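Call for participants: home tidying trial, Flistville

We are looking for people in Flistville who are willing to tidy a table while we time them, and to tell us bluntly whether it made any difference.

The background is a claim. A storage firm called Ghoneim has been telling its customers that a table "put right" once a day saves a household some 500 minutes a month. I have read the leaflet twice and can't find where that number comes from. Hazem Zerouali, who will run the sessions with me, thinks there may be something in it. I doubt it. We would both like to find out, and Amwood has given us the use of a room and a small budget.

You would be given a table with ordinary household things on it: a mug, a bottle of juice, soap, tissues, a remote control, detergent and so on. Your job is to put it in whatever order you'd be happy to live with. We don't hand out a method. If you think the detergent belongs next to the juice, leave it there and say why. 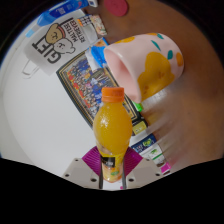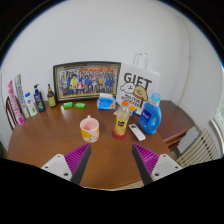 Orange drink and a pink cup or mug, in both.

Flistville, March

What we ask of you: three sessions of an hour, plus a short diary kept at home for the weeks between. The diary is dull. Several people dropped out of our pilot over it, so please think before you apply. You must be over 18 and do at least some of the clearing up where you live. People who describe themselves as untidy are very welcome, as we have plenty of the other sort already.

What you get: a flat payment of 428 dirhams after the last session, and your bus fare. Nothing for part attendance, except by agreement if you fall ill. You will not get a certificate or any advice on decluttering. If you leave feeling calmer, write it in the diary, but we won't be promising it to anyone.

We don't sell storage boxes and Ghoneim isn't paying for any of this. They will see the results when everyone else does, including if the answer is that tidying a table gets you a tidy table until supper.

To apply, send a few lines to Essam Belhaj at the Elier office, second floor, or leave a note at the desk before 4 pm. Tell us who you live with, what is on your table now, and which hours suit you. No photographs of your home, please.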